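# Loyalty points and reward cards: your questions

We get asked about points a lot, mostly by people who suspect they are being had. Some of them are.

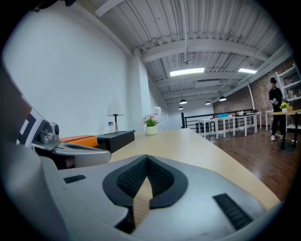

One reader in Ploncombe writes that she has carried a Tsakiris card for years, shops there twice a week and would like to know why we are "so sour about free money". Fair enough. The answers are below, and she is welcome to keep the card.

## Are points free money?

No. The shop pays for them out of what it charges you. If the price of your usual shop is higher than at the place down the road, the points are a partial refund, paid late.

## What is a point worth?

Look for the rate at which you can spend points. The rate at which you earn them is the one printed in large type. On the Andari card, 300 points buys you £2 off, and you earn one point per pound. That makes it two thirds of a penny for each pound spent.

## I have 3159 points. Should I save them up?

Spend them. On the Andari rate that is £20 in vouchers, with a few points left over that you can't use yet. Points pay no interest, and the scheme can change what they are worth whenever it likes. We have yet to see one change in the customer's favour without something else getting worse.

## Do they expire?

Usually. Read the terms, and check whether the clock starts when you earn the points or when you last used the card. The app may show a balance without showing the date.

## What about "member prices"?

We're doubtful. A member price is only a saving if the other price was ever a normal one. We compared 83 member offers at the Tsakiris branch in Sodville with the shelf prices at two shops nearby, and about half could be matched or beaten with no card at all. It was one town on one Wednesday, so don't build too much on it.

## Does the shop sell my details?

Ask it. The privacy notice will probably say "share with selected partners" — a phrase that can cover a great deal. You can ask for a copy of what is held on you, and you can say no to marketing and still keep the card.

## Are double points weekends worth it?

If you were going anyway, yes. Twice two thirds of a penny is still under a penny and a half, so it won't pay for the petrol.

## Can I pass my points to someone else?

Some schemes let you link cards at one address. Most say points can't be sold or left in a will, though it does no harm for a family to write and ask.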